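Small Things, Mixed Lots
Handout for week 9 – Objects and Materials, foundation course, Modano

What we covered last time

We finished with surfaces: matt, satin, gloss, and why two pieces of the same plastic can look as if they came from different worlds. Keep those notes to hand, you will want them today. Several of you brought in spoons and I have never been so pleased to see a bag of cutlery. The one with the worn silver plate is going in the display cupboard.

Why mixed lots?

A shop shelf makes looking easy. All the mugs face the same way and there is nothing to compare them with except more mugs. Tip a handful of unrelated things into a tray and your eye has to work much harder, and this is where the fun starts! Suddenly you are asking what makes a brick read as a brick when it is lying at an angle, or how you know a toy vegetable is a toy and not lunch.

A mixed lot is simply a small group of objects with no shared purpose. Old toy boxes are full of them, and so is the kitchen drawer with the string in it. For this course we keep each lot small enough to fit in one tray, and every object has to be something you could pick up with one hand.

Four questions to ask of any object

1. What is the basic solid? Box, cylinder, cone, ball, wedge, or something grown-looking that needs two or three of these joined together. Always start here, before colour, before use.

2. How does it rest? A box has a few steady positions. A cylinder will stand on its end or lie down and think about rolling. Rounded, lopsided things tend to have a favourite side. Write down the one you see, then sketch one other position you think it could hold.

3. What does light do to it? Clear plastic is the tricky one. Very often you find it by its edges and its cap. Dark objects lose their inner detail and you are left with an outline, so say how sure you are of what you have got.

4. What tells you its name? This might be one tiny feature. Cover it with your thumb and ask again. (Try this with a toy fruit and its stalk – it is a lovely trick and works surprisingly often.)

A word on colour names

Please use plain words first. Yellow, purple, dark red. If you then want "mustard" or "plum", put it in brackets after. In June we had two people describe the same Srithong bowl as "sage" and "petrol" and the rest of the table could not tell they meant one object. The Kernia colour cards are in the second drawer if you want to match something properly, but do put them back in order.

Background matters

The same object on cream paper and on a grey tray will get two different descriptions from you. A grey tray is kind to strong colours and rather unkind to anything grey, silver or see-through. Shiny trays have a further habit worth watching for, and it catches somebody every year: a bright object can show up again as a soft, blurred double on the wall. Check before you draw it!

Worked lot: toy brick, toy aubergine and company

The yellow brick is the friend here. Four round studs on top and you have it at once, even slightly tilted, and there is a blurred reflection of it on the far wall. The purple aubergine takes longer if you ignore the green stem: round at one end, lying on the diagonal, a grown-looking shape. Its neighbour is a white wedge, about as plain a solid as you could ask for. The little clear bottle with the blue cap is your question 3 object. As for the dark maroon piece near the bottom, I would write "dark maroon, shape unclear" and be content with that.

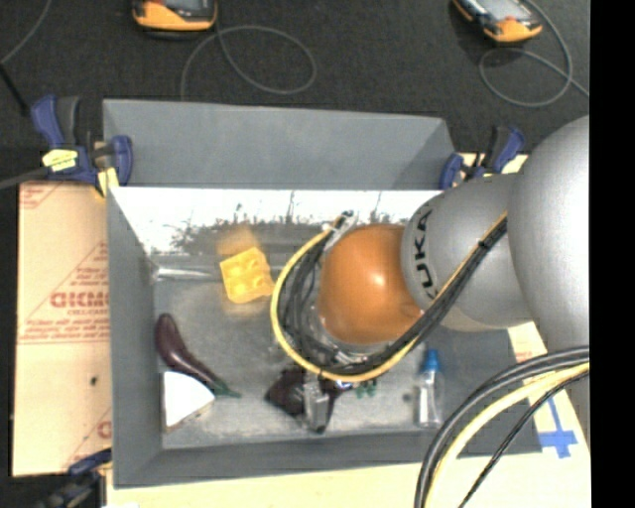 For next week

Make up a lot of your own and bring it in something with sides. Include at least one toy, one clear object and one you cannot put a name to. Fill in a single page for each object using the four questions, with your two resting positions drawn in pencil. No shading yet.

Reading: the Drodska booklet, pages 2 and 3 only. The diagrams of joined solids are wonderful, so spend your time on those and skim the rest.

Modano Foundation Courses | Contact the course office | © Modano | Back to top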